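Ticket: Rosser reminder module, vaccination letters going out twice
Practice: Postdale Small Animal Clinic
Opened by: Orsolya Jakab
Status: waiting for customer

Orsolya Jakab, 09:12
Good morning. Since the update in May our booster reminders for dogs and cats are sent 2 times to some owners. One letter has the correct date, the other has the date of the first puppy vaccination plus one year. Some owners telephone us and ask if their dog has missed an injection. We have some 2,000 active patients and I cannot check every card by hand. I have already restarted the program and emptied the print queue, with no change.

Lieselotte Böttcher, Brusix support, 10:40
Thank you for the clear report. Please open Settings, then Reminders, and tell me what is written under "Plan source". Please also send me the card number of one dog with the double letter. Do not delete any plan for now.
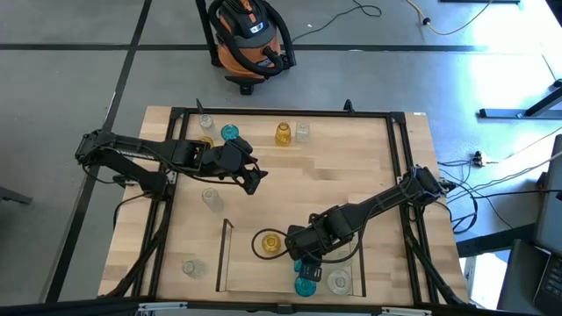 Table with black rails and two arms

Orsolya Jakab, 11:25
Under "Plan source" it says "Card and species". The card is from a spaniel, registered first at our Poltgate branch and later moved to us. I looked at three more cards and these were also moved from Poltgate.

Lieselotte Böttcher, 13:05
This helps very much. When a card is moved, the old puppy plan stays active next to the adult plan. Please change "Plan source" to "Card only", save, and run the preview for the first 100 patients. The preview does not send anything.

Orsolya Jakab, 14:30
Preview done. The spaniel has now one letter with the correct date. But two cats have no letter at all, and their boosters are due next month.

Lieselotte Böttcher, 15:10
For these cats the plan is saved only under the species. Please open each card, choose "Copy plan to card" and repeat the preview. Keep the automatic sending switched off until you have written to me with the result.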